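Skelta Boards > Stacking & Table Games > Practice Talk
Home | New Posts | Members | Search | Log In

Started by Abelardo Vergara, Tuesday, thread 3082

Two-cube drill: square up first, or just stack it?

abelardo_v wrote:
Quick one. Been running the two cube drill every night, blue stays put, red gets placed. My stacks keep creeping off center. I think its because I never straighten the blue before I start. Coach at Granden says leave it how it lands. Who's right

kwame_a wrote:
Coach. Leave it. If you square up every time you only ever learn the easy one. Did 37 last night, all crooked, lost maybe the last couple when I got tired.

sorin56 wrote:
Disagree w/ Kwame. Beginners should square up. Get the release clean, THEN mess with angles. I did it the other way round and it took me all of July to fix my drop.

kwame_a wrote:
your drop is still bad sorin

sorin56 wrote:
lol fair

aldanaq wrote:
Depends what you mean by crooked. I'd call a small tilt like this one fine, no need to touch it. Red is down below it and a bit left, so there's a sideways move in there too before you're lined up.

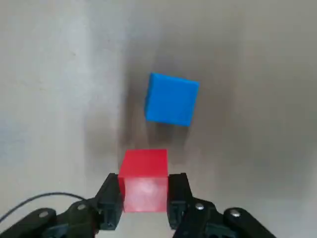 My order, for what its worth:

1. Look at the top edge of the blue. Which way does it slope.
2. Turn the red to match BEFORE you move over. Not while you're above it.
3. Come across high, stop, then down.
4. Let go. Don't press.

abelardo_v wrote:
Step 2 is what I'm missing I think. I turn at the end and it drags the bottom one.

si_eun_ma wrote:
Yep, turning late is the classic. Also look at your light, serious. One big soft shadow between the blue and red and you start aiming at the dark patch. I moved my lamp to the other side and got better the same evening.

sorin56 wrote:
Lamp thing is superstition. You should be watching the edges

si_eun_ma wrote:
Can't watch edges you cant see. Try it before you knock it

aldanaq wrote:
Si-eun has a point on a plain gray top. No lines or marks, nothing to judge distance by except the cubes. I put down a Morais mat for the first week, then took it away.

kwame_a wrote:
Mats are a crutch. And now somebody's going to ask about see-thru cubes vs solid

abelardo_v wrote:
I was going to ask that yes

kwame_a wrote:
Same thing. Grab the middle, stop worrying.

sorin56 wrote:
Not the same for me, I misread the clear ones. The near edge and far edge get mixed up. Solid on the bottom, clear on top is ok. Two clear ones, no thanks

abelardo_v wrote:
OK tried Aldana's order. 17 in a row, no squaring up. Dropped the next one bc the phone rang. Leaving the blue alone from now on, will try the lamp tomorow

sorin56 wrote:
still say square up for week one

Page 1 of 1 | Contact the moderators | Copyright Skelta Boards | Back to top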